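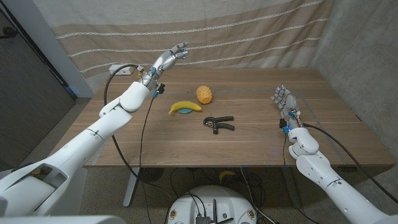
# Collico two-arm kit: trial notes and sample data

Filed under: Robotics / Hardware Reviews / Datasets

Cletness sells the Collico as a bench kit that handles "everyday objects out of the box." We had it on trial through November. The README in their download is mostly brochure, so I wrote this one.

## What's in the folder

- 2,969 short clips, head and wrist views
- joint logs at 50 Hz
- `notes.txt`, my remarks, unedited

Clips from 2 sessions have no joint logs. The recorder dropped them and support at Cairns has yet to say why.

## Objects

Mostly toy fruit, plus a hand grip strengthener. Toy fruit is easy to pick up and proves little. Ask for a demo with your own parts.

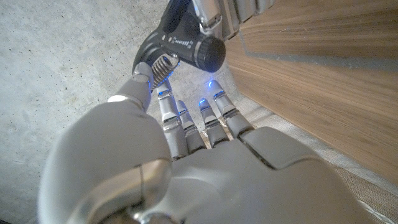
Contact labels are the weakest piece of this release. The vendor's tool, Dreltorum, marks "grasp" whenever a digit comes close to an object. With the thumb tip right at a metal coil and the fingers still open, I would not call it a grasp, and you should relabel before training on it. Blue light from the fingertips also tints whatever is near them, so check your color thresholds.

## Price

The quote covers 5 support calls. We used them all by Tuesday of the second week.

Maintainer: Yetunde Oyewole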